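Participants wanted, Lindholm folding study (robot arms + laundry)

We need people to teach our two-armed setup to sort and fold clothes. No experience needed, sessions are 50 minutes, pay is a Fatix voucher. Up to 40 places. 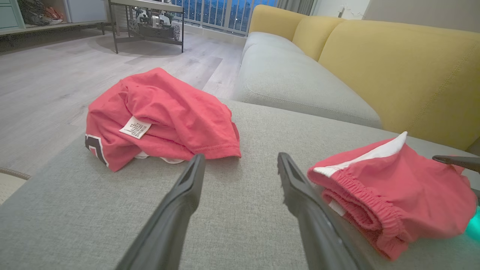 Method is learning from demonstration: you guide, the policy copies. 134 demos in so far and crumpled stuff is still the weak spot. A T-shirt bunched up on a sofa cushion is much harder then shorts already folded, so expect plenty of the first kind. Left handers esp. welcome.

Adults only. Email Eskil Sandberg, subject line "Odalent", with times you can do in December.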